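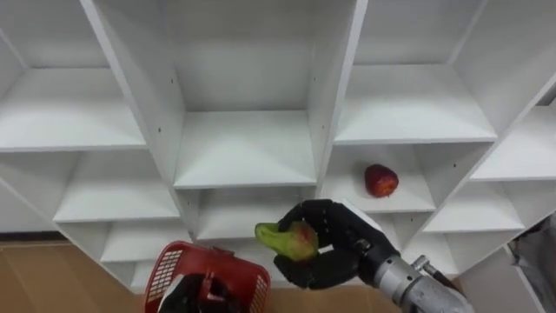 Attachment 1: the shelving, upper compartments.

Ticket 3637
Product: Roresance wall grid, white
Bought from: Gillside online shop
Status: Closed
Category: Missing parts / Other (I chose Other, as your form would not let me have both)

Customer, 08:40
I ordered this unit from you in June for the spare room at our house in Emham. The unit itself is up and standing. What I am missing is the bag of cover caps, the little white discs that press into the screw holes, and the wall strap. Page 9 of the booklet tells me to fit the strap "before proceeding". Page 9 is the last page, so I am not sure what I would be proceeding to.
Please send both. Photo attached, with two of the holes showing on the upright.

Gillside Support, 08:41
Thank you for contacting Gillside! We are sorry to hear your TABLE LAMP is not working. Have you tried a different bulb?

Customer, 08:55
I have not tried a different bulb. It is a shelving unit.

Gillside Support, 11:20
Apologies for the automatic reply. The product list on our form was one row out this morning and everybody with shelves was told about lamps. I have moved your ticket to Furniture.
Could you give me the batch number? It is on a sticker on the underside of the lowest board.

Customer, 12:05
The lowest board is now underneath all the other boards. Is the batch number anywhere I can reach without taking the thing apart or lying on the floor with a torch?

Gillside Support, 12:30
It is also printed on the outside of the carton.

Customer, 12:34
The carton went to the tip. Torch it is.

Customer, 13:10
Batch 485. There may be a further digit but it has carpet fluff on it. I also found a pen.

Gillside Support, 14:45
Thank you, 485 is complete as it stands. This batch was packed for us by Nguyen-Tran and we have a note that a number of cartons went out with the fixings bag from the low version, which has no strap because it does not need one. The caps should still have been in there, in a small paper sleeve stapled to the booklet.
Is there a staple in your booklet?

Customer, 15:02
There are two staples, holding the booklet together. No sleeve, and no third staple or hole where one might have been. I have looked at this booklet more closely than anyone has since it was written, and I include whoever wrote it. Step 6 is printed twice and there is no step 7.

Gillside Support, 15:25
I have passed on the point about step 7. For what it is worth, the second step 6 is step 7.
Replacement caps and strap ordered to your address, no charge. Until the strap is on, please keep heavy things off the upper shelves and don't let children climb it.

Customer, 15:31
Understood. Does the strap come with a wall plug? Ours is a plasterboard wall and I would like to buy the right one if not.

Gillside Support, 15:50
It comes with a screw and a plug for brick. For plasterboard you would need to find a stud, or buy a fixing rated for hollow walls. Any hardware shop will have them. The hole in the bracket takes a 5 mm screw.

STATUS CHANGED: Waiting for delivery

Customer, 10:15
Parcel arrived. It contains a strap, a bracket, a screw, a brick plug and a full set of cover caps. The caps are brown.

Gillside Support, 10:40
I am sorry about that. Brown is for the walnut finish. White ones going out today, and you can keep the brown.

Customer, 10:44
You are very kind. I shall start saving for the walnut.
Strap is fitted, by the way, into a stud I found on the fourth attempt. The first three attempts are behind the unit – I have no plans to move it.

STATUS CHANGED: Waiting for delivery

Customer, 09:20
White caps received. They fit. Please close this.

Gillside Support, 09:21
Thank you for contacting Gillside! Your ticket has been closed. How would you rate your new TABLE LAMP?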